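Table Linen Care: Water Temperature and Dye Loss
Flirkbridge Household Textiles Newsletter, March 29, 2026

Readers in Plustulham have asked why yarn-dyed cotton tablecloths fade unevenly, with the reds going first. The main factors are wash temperature, detergent type and drying method.

Our bench tests used 70 swatches cut from Pimberg plain-weave cotton. Each was washed at either 85 or 140 degrees F, then line dried in shade or in direct sun. Swatches washed hot lost visibly more red and magenta than those washed cool. Navy and green changed little at either setting. Sun drying added to the loss in every color, and white stripes next to red picked up a faint pink cast after 3 hot cycles.

Recommended settings for striped or plaid cloths:

Wash at 85 degrees F or below, with similar colors.
Use a detergent without optical brighteners or oxygen bleach.
Spin at medium speed. High spin sets creases along the fold lines.
Dry in shade and iron on the reverse side while slightly damp.

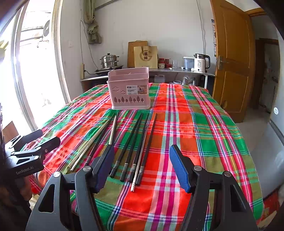 Grease spots should be treated before washing. Apply a small amount of dish liquid, leave it for ten minutes and rinse from the back of the cloth. Do not rub across a stripe boundary, as loose dye moves with the suds.

Results for the Bugti linen blend will run in the April issue. That set has 473 readings, and nearly 365 of them have been entered so far. Wax finishes are not covered.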